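How a Button Accordion Makes Its Notes

Written for readers aged 9 to 12

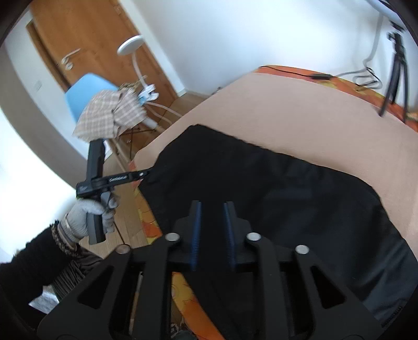
An accordion is a wind instrument, even though the player does not blow into it. The air comes from the bellows, a folded box in the middle that opens and closes. When the box opens, air is pulled in. When it closes, air is pushed out. Either way, the air has to pass through the reeds, and the reeds make the sound.

What a reed is

An accordion reed is a thin strip of steel. One end is fixed to a small metal plate. The other end is free to move. Under the free end there is a slot in the plate, only slightly wider than the strip.

When air flows through the slot, the strip bends into it and springs back. It does this many times each second. Each time, it lets a small puff of air through. Your ear hears these puffs as one steady note.

A long or heavy reed moves slowly and gives a low note. A short or light reed moves quickly and gives a high note. The number of back-and-forth movements in one second is called the frequency. It is measured in hertz. A reed that moves 108 times in one second has a frequency of 108 hertz, and that is a fairly low note.

Why every reed has a partner

A reed of this kind works in one direction of air only. If the air comes from the wrong side, the strip bends away from the slot and does not sound properly. For this reason each plate holds 2 reeds, one on each face. One sounds when the bellows open and the other sounds when they close. A small flap of leather or plastic covers the slot that is not being used, so that air is not wasted.

What the buttons do

Behind each button is a lever. At the far end of the lever is a pad that covers a hole. Press the button and the pad lifts. Air can now reach the reeds under that hole. Let go, and a spring pulls the pad back down.

The right hand usually plays the tune. The left hand plays low notes and chords. A chord is a group of notes sounded together.

Two kinds of button accordion

On some button accordions, each melody button gives the same note in both directions. On others, the note changes when the bellows change direction. The second kind is often called a diatonic accordion, or a melodeon. It is common in music for folk dancing.

The Cita is a small diatonic accordion made in the Hiebert workshop. It has 19 buttons for the right hand. Most of these buttons give two different notes, one on the push and one on the pull, so the player can reach more notes than there are buttons. The player must also plan when to push and when to pull. If the bellows are fully open, the next note has to be one found on the push.

Changing direction often gives the music a bouncy rhythm. This suits dances with a strong beat, such as the polka.

How an accordion is tuned

Bernadette Carré repairs accordions in Ledevach. She tunes a reed by removing a very small amount of metal with a file or scraper.

- Taking metal from the free end makes the reed lighter there. It moves faster, and the note goes up.
- Taking metal from near the fixed end makes the reed easier to bend. It moves more slowly, and the note goes down.

After each change she tests the note again. A full tuning can take her over 18 hours. Most of the work is done before the summer dances at Kornness, which begin in June.

Some accordions have two reeds for the same note, tuned slightly apart. When both sound together, the loudness rises and falls quickly. This wavering is called tremolo. A wide gap between the reeds gives a fast waver, and a narrow gap gives a slow one.

Try it yourself

You need a plastic ruler and a table.

Hold one end of the ruler flat on the table with your hand. Let the other end stick out over the edge. Press the free end down gently and let go. Listen to the sound.

Now slide the ruler so that less of it sticks out, and try again. The free part is shorter, so it moves faster and the note is higher.

Words to know

Bellows - the folding part that moves the air.
Reed - a thin strip that vibrates to make sound.
Frequency - the number of vibrations in one second.
Diatonic - based on a scale of seven notes, such as C, D, E, F, G, A, B.
Tremolo - a wavering sound made by two reeds tuned slightly apart.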